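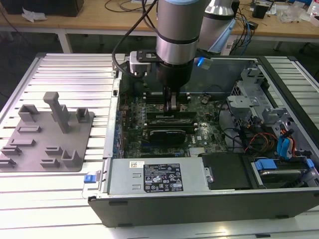 One of the arms at the Indthorpe bench, with its gripper over the memory inside a desktop tower.

Budget for the Table First

Thu 1 March

Every spring I get a handful of calls from people who have been given permission to buy a robot, and I love those calls, I really do. There is a happiness in the voice of someone whose boss has finally said yes. They have a model picked out already, they have watched all the videos, and they want me to tell them whether it's the right arm. And I nearly always end up being the wet blanket, asking what the arm is going to be bolted to, and who is going to make the things that hold the parts, and where the money for all of that is hiding.

I have been helping small shops plan for equipment for a good long while now, mostly repair and recycling outfits, and if I could change one thing about how they write a budget it would be the order of the lines. The arm goes at the top, in bold, with a quote attached. Then comes a little line at the bottom called "accessories" or "setup" (I have seen it called "bits"), and that little line is where the whole project lives or dies. At Basham, where I did my first proper job of this sort, the arm took up 40 percent of what was finally spent. The plan had it at 69. You can imagine the meeting.

Where did the rest go? Some went to the gripper, because the one in the original quote had fingers too fat to get down between things inside a computer case, and a computer case is a cramped and unfriendly place to work. There are cables draped wherever the last person left them, metal cages with edges, cards standing up next to other cards. A hand manages all that without thinking. A pair of stiff fingers has to come in from the right direction, with the wrist and everything hung on the wrist staying clear of the sides. So you pay for fingers, and then you pay for the second set of fingers after you learn what was wrong with the first.

Some went to the work surface. I am a great believer in slotted aluminum, and I will happily bore anyone at lunch on the subject. You can move things on it, you can clamp things to it, and when your plans change in June you haven't got a tabletop full of old screw holes. It costs more than a sheet of wood and it is worth every penny, and it is the first thing people strike out when the total comes in high.

And some of it went to fixtures, which is where I want to say a kind word for the 3D printer. A gray plastic plate with a few posts and slots on it doesn't look like much next to a shiny arm, and no one has ever brought a visitor over to admire one. But parts have to be set down somewhere, the same way each time, and a printed plate is a cheap way of finding out what that somewhere ought to look like. Plan on printing it again. Plan on printing it until you're sick of it, and put the hours in the budget under somebody's name, because otherwise it gets done on Sunday nights by whoever cares the most.

Ihor Kushnir and I disagree about second arms, and we have disagreed about them over a great many cups of coffee. His view is that if you think you'll ever want two, you should buy both at once, get the better price, and lay the bench out for the pair from day one. I see the sense in it. Moving a bench around later is a miserable week. Still, I have watched a shop buy two of everything and then learn with both of them at the same time, which is twice the learning and only the one person to do it. If the money is tight I would buy the one arm, leave room for the other, and spend the difference on somebody's training.

Then there's the old stuff. People forget to budget for things to practice on! Howells set aside 100 scrap desktops before they ordered anything at all, and I thought that was the smartest line in the whole plan. Different makers put the power supply in different places, they use different clips and tabs, and a plan made around one tower will fall over on the next. Lleucu Edwards, who wrote that plan, also left four months between delivery and the first real work. Her directors grumbled. She kept the four months anyway and used them all.

So if you've just been told yes, congratulations, and please go and look at your last line before you look at your first.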